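In Defense of the Toy Carrot
Opinion
Sep 20, 2022

My daughter has a toy kitchen that takes more space in our living room than the sofa. When we bought it, in August of last year, I was against it. I come from a place where children played with the real pots, on the real floor, while the mother was cooking and shouting at them to move. A kitchen for playing seemed to me a strange idea. Why to buy a small false version of the thing you already have behind the door?

I changed my opinion, and I want to explain how, because I read many articles now which say that toy food should disappear. They say it is plastic, it is one more thing to buy, and a child who cooks with real vegetables will learn more. I agree with a part of it. But I think these writers have not watched for long enough what a child does with a toy carrot.

Let me begin with the plate. In our house the toy carrot always goes on a plate. It is not allowed, by a rule which my daughter made and I did not, to put the carrot directly on the table. If I do this, she takes it away and looks at me as my grandmother did when I sat down without washing my hands. The plate is first, then the carrot, then somebody must be invited. After this the carrot is "eaten," it goes back to the plate, and the plate is "washed" in a sink where there has never been water. All of this takes five minutes, and then it begins again from the first step.

When a child helps in the real kitchen, it is different. I let her wash the real carrots, and she likes it. But I am the boss there. I say when, I hold the knife, I look at the clock, I say "careful" so many times that I don't hear it myself anymore. The soup has to be ready at six. In the toy kitchen there is no six o'clock. She decides who is hungry and what it costs, and if the dinner is not good, she can send it back. Last week I was sent back to my chair because I had ordered soup and the restaurant had only "carrot with nothing."

I also have an opinion about quality, and here I am maybe more strict than the people who want no toy food at all. There is a big difference between one good piece and a bag of bad ones. For her birthday we received a set from a company called Floditz. The box promised 40 pieces. Among them were three eggs of a different size than the egg cup, a fish which looked exactly like the eggplant, and many small round things. I believe these were peas, but she used them as medicine. In two weeks most of the set was under the furniture, and she did not ask for it. The carrot came from a different place, a secondhand shop, alone, without a box. It has a shape that a small hand understands. It is thick on one end and thin on the other, it has leaves to hold it by, and from across the room you know what it is.

It is for this reason that I don't agree with my friends who throw all toy food in one category and call it garbage. The problem is in the quantity. The shops sell us the supermarket, when the child needs one lunch. I looked in the online catalog of Narkodine, where we bought the kitchen itself, and counted from curiosity. Under "pretend play, food" they had 496 products. There was a toy machine for coffee capsules. There was a toy sushi with a toy discount sticker. I closed the page and felt tired, and I understood better the people who want to forbid everything.

But to forbid everything is too easy. The same people who write against the toy carrot have usually a full drawer of kitchen tools that they use once in a year. I have it too. I own a thing for taking the stone from cherries, and we don't eat cherries. When an adult buys an object for a life he imagines, we call it a hobby. I don't see why a child must have better discipline than us.

There is another argument that I hear often, that toy food teaches nothing about food. A plastic carrot has no smell, it does not get soft in the refrigerator, it was not in the ground. This is true. A child who knows only the toy would know very little. But which child knows only the toy? Mine eats the real one three times in a week, with complaints.
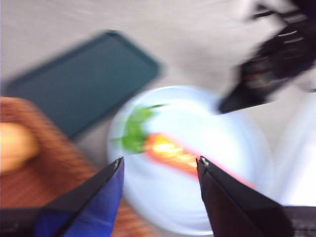

What she learns at the small table is something else, and I would call it manners, even if the word is old. She learns that you wait until the other person has a plate. She learns to ask "do you want more?" and to hear the answer. When I say no, thank you, I am full, she has to think about what to do with this information, because she had planned to give me more. I have seen on her face how hard it is. At the real dinner she is only a guest and she never has this problem. Somebody has to be the host at least sometimes, and a person of her age can be it only in a kitchen where nothing is hot.

It also teaches the putting away, slowly. We have one tray for the kitchen things, and what does not fit on the tray does not stay in the living room. I read this advice on the site of Seo, a small shop for storage boxes, where of course they wanted to sell me the storage boxes. I used a tray we already had. In the evening everything goes on the tray, and it is clear immediately if something is missing. Before, with the Floditz peas, it was not possible to tidy up at all. We were only pushing the mess from one corner to the other one.

So my proposal is modest. Keep the toy food, but keep it like you would keep your own dishes if you lived in a very small apartment. One or two plates. A carrot, a bread, maybe an egg if the egg is a good one. Buy it used if you can. Give the rest to somebody, or better, ask the grandparents in advance not to bring the big box. This last part is difficult and I have not succeeded in it. My mother has already announced something from Wellell for this winter, and she will not say how many pieces.

As for the wooden or plastic question, I know that people feel strongly about it, and in the comments somebody will surely ask. I don't have a strong feeling. A toy that is used every day for four years and then goes to the cousin is for me a good toy, and one that is beautiful and stays on the shelf is not. You can judge by the leaves. If the leaves are a little bent from holding, leave it in the house.

I have now to stop, because I am called to the restaurant. Today there is again only carrot.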